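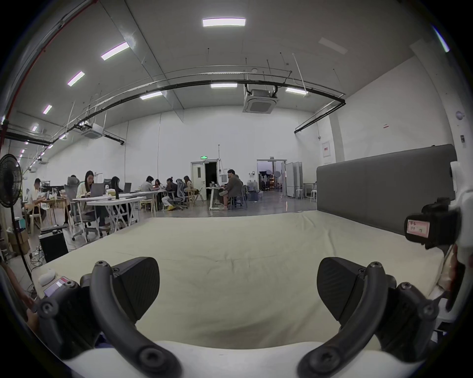

4 min read

New house rules for hand-held gripper work

We have a second edition! The Trundthorpe handling guide went up on the shared drive in October, and if you do any collection with the hand-held grippers, please read it before your next session. It's shorter than the first one (hooray), and most of what changed came straight from people who spend their days with a gripper in each hand.

The biggest change is the pad check. Under the old guide you looked at the finger pads at the start of the day and that was it. Now you look at them every 200 episodes, along with the screws at the finger joints. Close the fingers slowly, see that the pads meet flat, open them again, wiggle each finger sideways. If you feel play, tighten and log it. If a pad has started to peel at the tip, swap the pair, both sides, even when the other one looks fine. Matvii Kravchuk went back through 2,280 episodes from the bedding tasks and found 48 that had to be thrown out for a pad that was sitting crooked. Almost all of them came from one long afternoon with one tool. That's a lot of folding for nothing, and I'm so glad someone sat down and looked.

Soft surfaces get their own page this time, which I've wanted for ages. Mattresses, cushions and thick blankets all give under the fingertips, and it's very easy to push down too far without noticing. The guide asks you to come in at a shallow angle and let the pads touch the fabric before you start to close. Drag the fabric toward you if you need slack. Don't dig for it. Shoes stay off the mattress, and anything that isn't part of the task comes off it too before you press record. That includes caps, tags, cloths and your own phone.

Then there's the part about people. Most of us work in open rooms with desks close by, and the wide lens picks up far more than your hands. The rules we'd been passing around by word of mouth are now written down:

Tell the room before you start and again when you finish. A raised voice is fine, a message in the channel is better.

Anyone who would prefer to stay out of the footage can say so without giving a reason, and you turn your station or wait.

Screens and papers with personal details get turned away or covered.

Faces of people in the background are blurred before any clip leaves the building. Drekov does this step for us, and they'd like the session sheet sent along with the files so they know which direction the station was facing.

Jocelyn Policarpio wrote the section on floors and cables, and it's the best page in the whole thing. Cables run along the wall or under a cover, never across the path you walk backward on. Fans get parked where you can't back into them. Boxes don't go in front of a door with an exit sign over it, not even for five minutes while you look for the trolley. She also asks for a 20 second walk around the station before each block, hands empty, just looking. I tried it all last week and I love it. I moved a water bottle and one chair leg that would have had me on the ground.

Breaks are in there as well. The tools aren't heavy, but your wrists will tell you otherwise by four o'clock. Put them down between blocks, on the table, display side up, and shake your hands out.

Two things are still open. The Sarmiento team wants a rule for pairs working on the same bedding from opposite sides, and we haven't agreed on who calls the start. And the naming of failed episodes is a mess: half of us delete them, half of us keep them with a note. The draft says keep them, and Zinditz has asked for the same on the shared tasks, so please start doing that now while we sort out the labels.

Printed copies are in the tool cabinet, top shelf. Write on them! The margins are wide on purpose, and marked-up pages can go in Jocelyn's tray.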